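Lolton project, evening 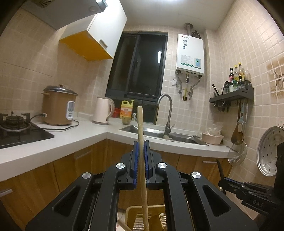

Gebremedhin thinks we should drop the long sticks altogether and spend the rest of the month on cups and bowls. He said it twice before we started and again over the rice. His point was that a stick teaches the grip nothing, it only shows up whatever the hands are already doing wrong. I said that was a good enough reason to keep it on the list. We left it there.

The kitchen was ours until nine, so we did the stick set first, starting at half past six. The rule we agreed on in class is that you take the stick near the low end, hold it upright with the two fingers, carry it past the counter and bring it down slowly on the mark. It counts as good if it stays in the grip and ends up on the tape. I did 20 and then Gebremedhin did 20. Mine were slower. His were faster and he lost more of them.

What I noticed is that the blue pads hold well when the stick sits in the middle and badly when it sits close to the tips. Near the tips it turns. You can feel it start to go in your hand before you see it, and by then you are already squeezing harder, and that makes it turn more. I wrote this down for the Arango report. We have to put in one page on failures and so far ours has been thin.

Assefa is his last name, by the way, and the sign-up sheet has him down as two people, Gebremedhin and Assefa. That gave our team a spare member on paper for most of the term. I told Prelness lab today and they are going to fix it. He was sorry to see the other one go.

We stopped for a while around the middle because my wrist was sore. The grippers get heavy if you hold them out in front of you, and the counter work makes you do that a lot. I tried keeping my elbows in against my ribs and it helped. Gebremedhin stands further back and leans, which looks uncomfortable but he says it is fine. We should agree on one way to stand, or the runs will not match and somebody in class will ask about it.

The total for our team is supposed to be up to 200 good runs by the end of term. I do not think we will get there at this speed. Some of what we did in the first weeks will have to come out too – we were starting each run before both hands were still, and the start is the part the program needs most. I would sooner throw those out now than argue about them in front of everyone.

Ranitz is the other thing. The demo is 3 minutes per team and one task of your own choice, with a robot arm doing it from our recordings. I want to do the stick. Gebremedhin wants to do a bowl into the sink, because people understand a bowl. He may be right about the people. I still think ours will drop the bowl, and a dropped bowl is louder. We are going to train on both and see which one comes out better, if there is time on the lab computer. There was a line for it last week and the team ahead of us ran over.

Things to do before next time: charge both batteries, put new tape on the counter, write the page about the tips, ask whether the bowl has to be plastic. Also bring my own gloves.

Home by ten. Copied the files over and went through the first few runs at the table. Run four is good all the way through. Run five I start too early again.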